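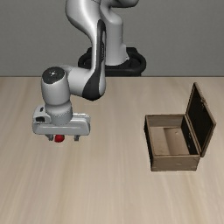 *White arm with dark gray panels on a light wooden tabletop*

## Condensation between the panes on a 12-year-old window, replace the glass or the whole thing?

**Posted by Panagiotis Sfakianakis, Kaltarcombe**

We have a double-pane casement in the back bedroom that has gone foggy between the two sheets of glass. It doesn't wipe off from either side. The window faces west and is the biggest one in the house. The frame is vinyl and looks fine to me, no cracks, and it opens and locks the way it should, though the crank is a little stiff.

I got two quotes. A local glass shop will put in a new sealed unit for $307 and keep the frame. Kourkoulas wants $800 for a full replacement, including trim and hauling off the old one. The man from Kourkoulas said that once a seal fails the frame is usually next, but he sells windows, so I don't know how much weight to give that.

We plan to sell in October of next year. Does a buyer care which one I did? I also can't find the paperwork, so I don't know if there is any warranty left.

---

**Kyriaki Economou**

Replace the glass. I had the same thing in two windows at my place in Wemgate and the new units have been clear for six years.

Before you pay anyone, look in the corner of the glass or on the metal strip between the panes. There is often a maker's name and a date code printed there. Call the maker with that code. Some of them cover the sealed unit for 20 years even when the rest of the window is only covered for 10, and a few will pass the coverage on to a second owner. You would still pay for labor.

Check the frame yourself with a long level and a tape measure. Measure corner to corner both ways. If the two numbers match and the sash closes evenly against the weatherstrip, the frame is fine. Also look at the small drain slots along the bottom on the outside. If they are plugged with dirt, water sits against the edge of the glass and the new seal will go the same way – clean them out with a thin wire first.
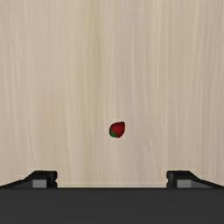

*Small strawberry on a light wooden tabletop*

As for selling, a home inspector will write up a fogged window. A clear one in a sound frame won't get a mention. Keep the receipt.

---

**purnum702**

we did every window in the house at once, came to just over 3,000 with a discount and no regrets. get a third quote, they come down if you ask

---

**Panagiotis Sfakianakis**

Found the code, it was on the strip at the top left. The diagonals match. Two of the drain slots were packed solid, so I cleared those. I'll call the maker on Monday and book the glass shop if there is nothing left on the warranty.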